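Zwei Arme mehr im Packraum

Seit August arbeite ich bei Plidia im Versand, und bis zum Frühjahr hieß das: Schublade auf, Beutel raus, Beutel rein, Schublade zu. 458 Fächer haben wir im Lager, und meine Handgelenke kannten jedes einzelne persönlich. Jetzt übt am Tisch neben mir ein zweiarmiger Roboter, den wir Dalgleish getauft haben, und ich bin immer noch ganz hin und weg!

Ich hätte nie gedacht, wie viel in so einer Schublade steckt. Der Griff ist schmal, die Folie knistert und rutscht, und das Licht spiegelt sich überall. Ich mache so etwas, ohne hinzuschauen. Dalgleish muss für jede Bewegung genau wissen, wo seine Finger sind, und seine Kameras schauen ihm dabei von oben und direkt am Greifer zu. 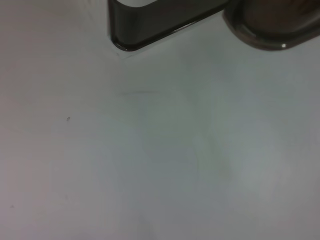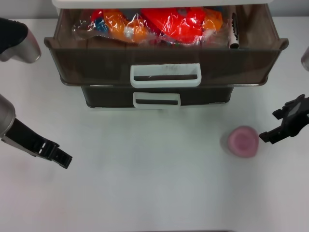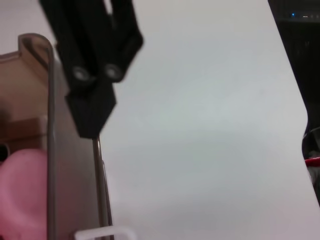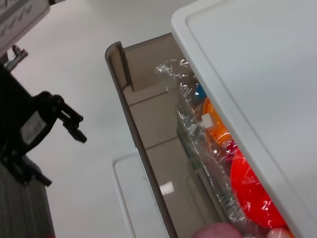
Geändert hat sich vor allem mein Tag. Früher stand ich die ganze Schicht, heute sitze ich zwei Stunden davon am Bildschirm und sehe mir mit Ishbel Skinner die Durchläufe an. Sie kommt aus der Technik in Testbridge und fragt mich Sachen, die mich vorher keiner gefragt hat: Wo fasst du zuerst an? Wann lässt du los? (Ich musste es mir selbst erst vormachen, um antworten zu können.)

Sorgen gab es natürlich auch, wir sind 41 Leute in der Halle. Die Stellen sind bis Ende nächsten Jahres zugesagt, schriftlich, und fünf von uns machen gerade die Schulung für die Anlagenbetreuung. Ich bin dabei! Was danach kommt, wüsste ich trotzdem gern genauer, und das habe ich in der letzten Runde auch gesagt.

Nächster Schritt sind die hohen Kartons. Dafür wird der Tisch umgebaut, und ich darf mitreden, wo die Schubladen hinkommen.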